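Speaker notes - "What does 500 demonstrations buy you?"
Talk for the Pumwood reading group, slot after lunch

OPENING (keep it short)

Say hello, say who did the work. Sze-wing ran the trials, Leonardo wrote the scoring script, I mostly complained. Moushumi Wickramasinghe has the raw logs if anyone wants to check my sums, and I'd like someone to.

The claim I'm picking at comes from our own internal report on Stillell, our two-arm policy. It says the policy "generalises to cluttered tables". I signed off that report. I no longer think the sentence is safe.

WHERE THE NUMBER CAME FROM

500 demonstrations in training. 300 evaluation runs, 153 of them scored as a success. So a shade over half. The report calls this "robust". Pause here and let people look at it.

Then ask what counted as a success. The script marked a run as good if the object left the table and stayed up for two seconds. It didn't ask which object. Leonardo spotted this, to his credit, and went back through the videos of the good runs by hand. In 21 of them the arm had picked up the wrong thing.

Take those off and you have 132 out of 300. Less than half. Don't rush this bit.

THE CLUTTER

People hear "cluttered table" and picture a kitchen drawer tipped out. Show them one of ours. 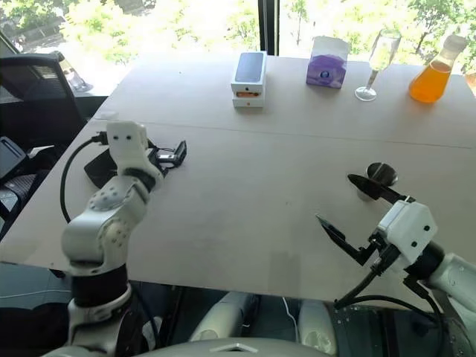
WHAT THE ROW AT THE BACK DOES AND DOESN'T TEST

Phone on its box, purple tissue box, wine glass, flask of orange liquid, all along the far edge by the window. The small round black object is right by the open gripper. I'd call that a tidy table with a background.

The glass is a fair choice, I'll give Yannick that. It's clear, it has bright window light in it, and depth sensors hate that sort of thing. But a hard object at the back only tells you something if the arm has to deal with it. For most of our layouts it didn't.

Rosine's point, which she made better than I will: if you never put the clutter between the gripper and the target, you've measured reaching across open space. (She may be in the room. Look at her when you say it.)

THE CHECK WE SHOULD HAVE RUN FIRST

Simple baseline. Take Charpentier, the old scripted grasp planner, tell it where the target is and let it go. No learning at all. We ran it on a handful of the same layouts and it did fine. I'm not putting a figure on the slide, the sample is too small and I'd be doing the thing I'm moaning about.

Somebody will say it's unfair to hand the planner the target position. Yes, it is. But if the hard part is finding the object, then the report should say so and test that.

WHAT I STILL BELIEVE

The two-arm timing is good. The arms stay out of each other's way, and that was a real problem with Brododik last year. I've watched enough runs to be fairly sure of it - though "I've watched a lot of runs" is how we got into this.

NEXT

Clutter in the reach path. Score by object identity. Blinds down for half the runs, because I suspect the daylight matters more than we've admitted. Sze-wing wants to start in September.

Questions. If Yannick asks about the wrist camera, say we haven't looked.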